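Tengate Water District to Replace Service Lines in Vidal Neighborhood

Work on 246 service connections begins in November, the district said Friday.

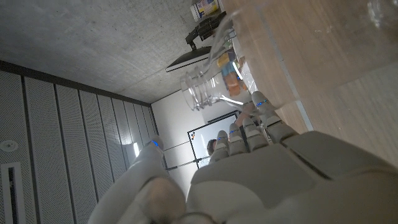 Will customers need to boil their tap water while the work is going on?
Boiling is not required for a planned shutoff. Customers should run the cold tap at the lowest fixture in the house for 3 minutes after service is restored, then clean the faucet screens. A boil notice would be issued separately if pressure in the main were lost without warning.

The project covers the blocks between Trurnik Street and the rail line. Most of the existing service lines there are galvanized steel, installed when the neighborhood was first connected to the district main. The steel will be replaced with copper from the main to the meter. Piping on the customer side of the meter is the property owner's responsibility and is not part of the contract, although crews will record the material at each meter box and leave a written notice at the door.

Each connection will be out of service for up to 2 hours. Shutoffs are scheduled on weekdays only, starting no earlier than 9 a.m., and door tags will be left the day before. Where the meter box is under a driveway or a parked vehicle, the crew will reschedule that address for the end of the block.

District engineer Candela Soler said the main itself was inspected last year and will stay in place. "The pipe wall is within limits. The losses we are seeing are at the taps and the threaded joints on the small lines," Soler said.

Discolored water is possible for a short time after a line is returned to service. The district advises against running hot water or doing laundry until the cold tap runs clear. Filter cartridges in refrigerators and pitchers should be taken out before flushing and put back afterward. Water softeners should be set to bypass.

Sovon Street will be reduced to one lane during working hours. Trench cuts will be covered with steel plates overnight and patched with temporary asphalt until final paving in the spring.

The block-by-block schedule is posted at the district office. Customers who depend on water for home medical equipment should call the office before work reaches their street.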